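From: Chun-hung Yang
To: Lerine home and garden retail list
Date: January 11, 2020
Subject: Re: delivery charge for patio heaters and covers

Ha-neul Won wrote:
> We have now 56 heaters left from the autumn order and the
> carrier wants a new price for each parcel over 2 metres.
> Do the other shops put this charge in the product price,
> or do you show it in the basket? Also, does somebody
> still sell the Wulton covers? Our customers ask for them.

Dear Ha-neul, dear all,

In our shop we show the charge in the basket, on its own line. Before, we had it inside the product price, and then the people who collected from the store were paying for a delivery they did not use. We received several complaints and I had to refund them one by one, which took me most of March.

For the long parcels I would ask Trornine for the yearly contract. They want a minimum of 2000 parcels, but they allow two or more shops to share one contract if the invoices go to the same address. I have not tried this myself. The person to write to is in their Lo office, the general address answers very slowly. 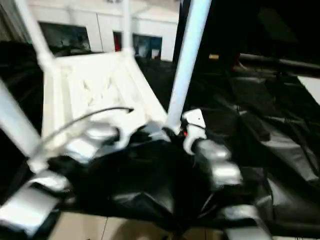 White plastic chair, ribbed seat

About the Wulton covers: yes, we still have them, but only the round size. I counted 247 in the store before the holidays. The square size is finished and the supplier does not tell me when it will be made again. If your customers can accept the round one, I can send you a part of ours at the price we paid, plus the transport.

One more question from my side. Does anyone know if the return period must be printed on the packing slip, or is it enough to have it in the order e-mail? Our new slips are very small and the text does not fit well.

With kind regards,
Chun-hung Yang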